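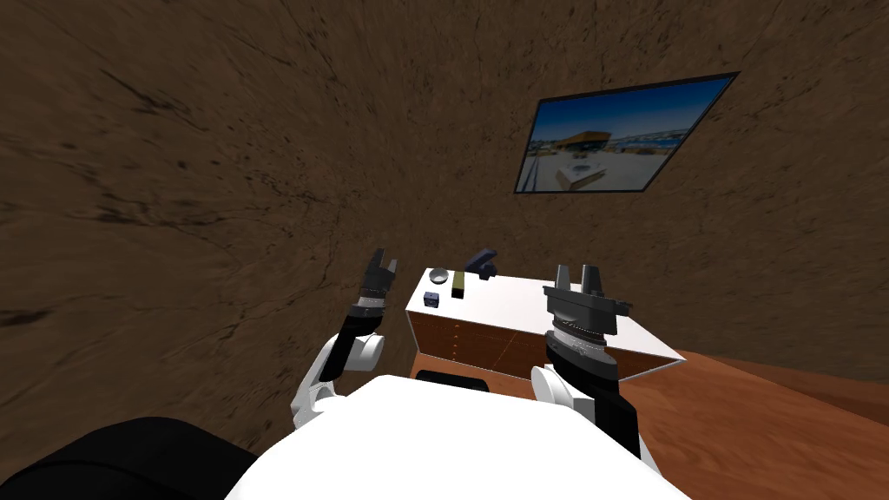 Der Arzt in Grastmont meinte am Telefon, ich solle das Knie noch eine Woche schonen, danach dürfe ich wieder auf ebene Wege. Ebene Wege gibt es zwischen Lü und Bolberg nicht viele. Ich habe trotzdem ja gesagt.

Mittwoch. Um halb sieben wach, Regen. Kaffee, zwei Scheiben Brot, dann die Salbe. Das Knie ist morgens steif und wird gegen zehn besser. Treppe runter geht schlechter als rauf.

Vormittags die alte Wanderkarte ausgebreitet und die Strecke neu gerechnet. Über den Sattel sind es 1222 Höhenmeter, das kann ich für dieses Jahr streichen. Unten am Bach entlang wären es 173, mit einer Pause bei der Brücke. Die Hütte kostet inzwischen 80 Franken mit Frühstück. Früher war das billiger - oder ich habe es vergessen.
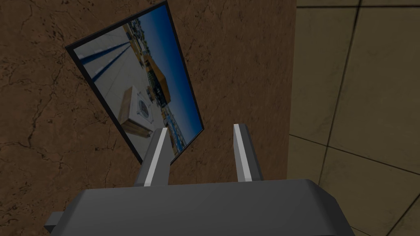 Drinnen, Mittwoch

Am Nachmittag die Übungen gemacht, alle bis auf die mit dem Gummiband. Danach Puls 113, das kommt mir hoch vor. Notiert für den nächsten Termin.

Abends Suppe. Die Stiefel eingefettet, obwohl sie noch eine Weile stehen werden. Morgen die Hütte anrufen und auf September verschieben.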